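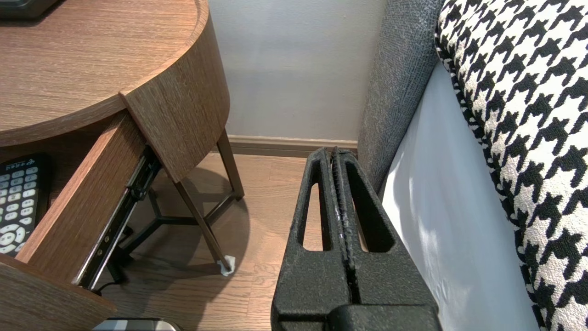 Stirkstead Evening Classes
Looking After a Guest Room – notes for session 4: the bedside

Welcome back, and thank you to everyone who brought in their room plans last time. They were a pleasure to read, and I have written comments on all 20 of them, so do collect yours from the tray by the door.

This session is about the small patch of room beside the bed. It is easily forgotten when we are busy with sheets and towels, and yet it is where a guest will put down their glasses, their book and their glass of water, and where they will grope about in the dark for all three!

The table itself

A round bedside table is kind to shins in a narrow room, though you do lose a little surface at the corners. Tables on metal legs are easy to sweep beneath, which I like very much. Look at the feet when you clean. Felt pads protect a wooden floor, but they gather grit and hair and in the end they come unstuck, so lift the table when you want to move it and press each pad with your thumb before you set it down again. At Soston we had 29 tables to look after, and I kept a little bag of spare pads in my apron pocket the whole time I worked there.

The drawer

Open it fully, every time. Guests leave all sorts at the back – earplugs, train tickets, once a very nice fountain pen. Wipe the bottom of the drawer with a barely damp cloth and let it air for a minute or two while you do the skirting.

If the drawer runs on metal slides, go along them with a dry brush (an old toothbrush is perfect). Check the small screws while you are there and tighten any that have worked loose, gently, and stop when they are snug.

The remote control

I am often asked whether the remote belongs on top or inside. My own preference is in the drawer, on its own, buttons upwards, with a line about it on the welcome card. Wipe it between guests with a cloth that has been well wrung out, and use a dry cotton bud between the buttons. Try it before you put it away.

Floor and cables

Cables like to wander under bedside tables. Run them along the skirting board where you can, well clear of anybody's bare feet, and dust behind them.

The gap between table and bed

Leave enough room for the drawer to open without rubbing the side of the bed. Upholstered bed frames mark more easily than people expect, and a soft brush once a month keeps the fabric fresh.

For next time

Please spend a quarter of an hour on your own bedside at home and write up what you did, in no more than 600 words. The reading is pages 20 to 26 of the course booklet.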